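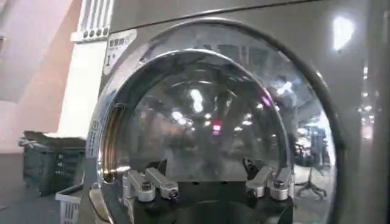

Regional federation wants a "continental games" – worth it?

Started by laneseven_dad

laneseven_dad wrote:
Our club got the circular on April 18, 2024. The regional federation plans to merge four separate championships (swimming, judo, rowing, track) into one event in Momwood next June. Mafalda Peixoto signed it as development director. Three pages on "unity" and one line on who pays. Has anyone seen a budget?

kettlebell_ros wrote:
There's a budget summary in the annex. 958 athletes, 278 officials. That's a lot of blazers.

laneseven_dad wrote:
My copy has no annex. Could you post the part on travel?

kettlebell_ros wrote:
"Travel support will be made available to smaller members subject to partner funding." The partner is Seltik and the deal isn't signed. So there's no travel support yet.

oarlock wrote:
I'll take the other side. Rowing gets nothing from a stand-alone championship. We had 47 entries last time and no spectators who weren't related to a rower. Put us next to track and somebody might wander over.

laneseven_dad wrote:
Wander over from where? The rowing course is at Hastov. Look at a map.

oarlock wrote:
Fine, there'd have to be a bus. I still think small sports do better inside a big event. Olympic rowing gets watched, and the same people ignore us the other three years.

tatami_mum wrote:
Judo already has a decent championship. It's cheap, it's in one hall and the kids are home the next night. Under this plan we'd pay for the athletes' village whether we sleep in it or not. Page 2, near the bottom.

Brzoz_E wrote:
Eugeniusz Brzozowska here, I sit on the athletes' panel. The village fee is a proposal and members vote on it. I'd ask people to wait for the final text before deciding it's a disaster.

tatami_mum wrote:
Did the panel see the draft before it went out?

Brzoz_E wrote:
We saw an earlier version. The village fee wasn't in it.

kettlebell_ros wrote:
So the athletes' panel found out about the fee when we did. Great process.

Brzoz_E wrote:
I raised that with Mafalda and she has agreed to take questions in writing. Send them through your national body, please – anything sent directly gets lost.

oarlock wrote:
Can we ask about the Doležal pool? I heard the warm-up tank is closed for repairs and I don't see a second one listed.

laneseven_dad wrote:
I'm asking that one. Also who covers the loss if Seltik walks away. If the answer is "members," our club votes no.

oarlock wrote:
And ours will probably vote yes, if they put the bus in writing.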